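Clonwood play and sorting sets, progress to end October

For: Kadir Değirmenci, Contreras fund
From: Bustis workshop

Quick one as the van's here at four. Fuller version with the accounts when I've got the last invoice out of the printers.

**Where we are**

- Boards: design settled. Light wood planks, long seams left showing, edges sanded by hand. Went through 2 grits then stopped, third made no difference you could feel.
- Shapes: triangle, cube, star and cylinder all signed off. Still arguing over a half moon, it rolls about and ends up under the radiators.
- Colours: red and blue first. Yellow came back from Plilluseo far too pale, more like custard. Sent back, waiting.
- Leaflet: drafted, too long. Cutting it.

**Spend**

£3,364 so far, mostly timber and filament. Nothing over on any line except postage, which I under-guessed. Will move a bit across from the leaflet budget if you're happy, let me know by email please so I have it in writing.

**What changed since last report**

Corners. First cubes had sharp ones and the nursery staff didnt like them, fair enough. Now slightly rounded. Slows the printing down but not by much.

Finish. We tried sanding the blocks smooth and gave up, took ages and the colour went chalky. Leaving the printed texture on. The children at Clonwood seem to like running a nail over it anyway.

Board size. Kept the big one. The smaller was easier to store but two children couldn't work at it without elbows, and sharing is half the point of the bid.

**Layout**

Blue pair to one side, red pair to the other, with bare board left at the front for the child to move things into. Staff wanted the start position the same each time so they can set it out without looking at the leaflet.

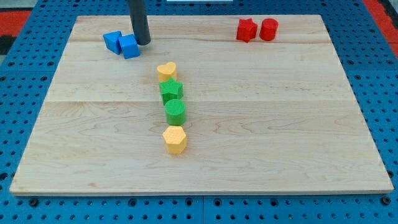
Erick Bakilana thinks we should drop sorting by colour as the opening task altogether and go straight to shape, as the older ones get through colour in no time and then wander off. He'd keep colour for the under-threes only. I'm half persuaded. Would mean printing every shape in every colour, so more filament, and I'd want your view before we commit.

**Still to do**

- Yellow, see above
- Storage bags. Cotton ones quoted, zips extra
- 4 more boards to cut and sand
- Second visit to Clonwood, date not fixed, they have a boiler being replaced
- Leaflet down to one side of A4

**Risks**

Timber price mainly. Our supplier has held it so far but wont promise past Christmas. If it goes up I'd sooner make fewer boards than go thinner, the thin sample bowed.

Receipts to follow in a seperate email.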